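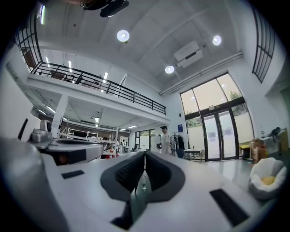
Slower than she'd hoped, was Lensa Tilahun's first verdict. She had driven out from Toledo for the open day at Hoseck with a list of questions folded in her coat, and she wanted robots doing things fast. Arms whipping about. What she got, for most of the morning, was people with grippers in their hands, picking things up and putting them down again.

By lunch she had changed her mind. Mostly.

Hoseck doesn't look like a place that makes robots do anything. Tall windows, trees right outside, a mezzanine with black railings over half the floor. A white fluffy chair with a yellow cushion that visitors kept eyeing and then not sitting in. I sat in it. Very comfortable, bad for note taking.

The work at hand, and it is literally at hand, goes like this. You hold a gripper. Two black ribbed fingers, a little camera on the side, big smooth white body that sits out in front of you like the hood of a small car. You do a chore with it. Close the fingers on a thing, move the thing, let go. The camera records, and the recording goes into the pile that the robot learns from later. No arm needed for this part. That's the selling point, says Rosine Coste, and she said it to every group that came in the door, so by the fourth time I could mouth along.

"An arm is expensive and it stays where you bolt it," she said. "A person can walk to the sink."

Coste runs the recording side. Talks fast, walks faster. I lost her twice on the stairs.

The day was split into slots, 30 minutes each, 8 visitors to a slot, and the sign-up sheet had filled by the time the coffee was out. A total of 271 names over the whole event, counting the ones who had put themselves down twice. Lots of teachers. A good number of retired machinists who wanted to know about the fingers and nothing else. One boy in a dinosaur sweatshirt who asked if the robot gets bored, and got a real answer, a long one, about repetition and why you want the same cup moved from many different spots.

My slot came late morning. Coste put a gripper in my hands and I said what everyone says.

Oh, it's heavier than it looks.

First task, small bottle, clear plastic. Stand it up, pick it up, set it down inside a taped square. Sounds like nothing. My first go I squeezed too early and knocked the thing flat. Second go, too late, and I shoved it off the table. The fingers lean in toward each other and you have to trust them, come in lower than your eyes tell you to. Clear plastic is mean, too. Hard for a camera, hard for me without my reading glasses. On the fifth try I got it in the square and a man I'd never met clapped.

"Keep the bad ones," Coste told the guy running the laptop.

I asked why. She said the failed tries get labeled and kept, some of them, because the team wants to know what a near miss looks like. She also said my second try was not a near miss.

Then it was the towel. I won't go into the towel.

Tilahun was in the slot after mine and she was annoyingly good at it. She repairs clocks at her kitchen table and has the hands for it – steady, no wasted motion. She did the bottle first time, did it again, then started asking the hard stuff. Who decides what chores get recorded? What if everyone who records is right-handed? What happens to a house that doesn't look like any of the houses in the pile?

Good questions, and I liked that Coste didn't wave them off. The right-handed thing, yes, a real problem, they went looking for left-handers last August and are still looking. (If you are one and you live near Plultthorpe, they would love to hear from you. I promised I'd put that in.) The chores get picked from a list the team argues over every month. As for houses, that's the reason they've started sending grippers out the door instead of having everybody come in. The first batch is 34 homes, a month apiece, and people do their own dishes in their own kitchens.

The program is called Henen. I asked what it stood for and got two different answers and a shrug.

After lunch, finally, an arm. It was in a side room and they let us in a group at a time, shoes wiped, bags left outside. Same style of fingers on the end of it, which was the moment the morning clicked into place for me. What I'd been holding was the robot's hand, more or less, on loan. The arm reached for a bottle. Paused. Reached again, came in low, lower than you'd think, closed and lifted. It set the bottle down a bit outside the square and our group cheered anyway.

Next run it missed altogether. Fingers shut on air. It went through the whole rest of the motion with nothing in its grip, very carefully placing no bottle in the square, and the boy in the dinosaur sweatshirt laughed so hard he had to be taken out.

Coste didn't flinch. She'd rather people see it, she said. There are plenty of videos around where the robot never drops anything, and then folks buy a vacuum and are surprised when it eats a sock. She gave the success rate for that task on that day as "ask me in the fall."

So is it slow? Yeah, it's slow. The arm took its time over every single reach, and a patient toddler would of had the table cleared. Tilahun timed one run on her wristwatch and showed me the result without saying anything. But she stayed to the end, and when they asked who might take a gripper home for the second batch of Henen, her name was on the sheet before mine was. I saw her writing down the adress for the pickup.

I signed too. They asked for a list of chores I do every day and I wrote dishes, laundry, cat. Coste read it standing by the glass doors and crossed out cat.

Next open day isn't set yet. Parking is terrible, come early, and wear short sleeves – you'll warm up quick holding that thing.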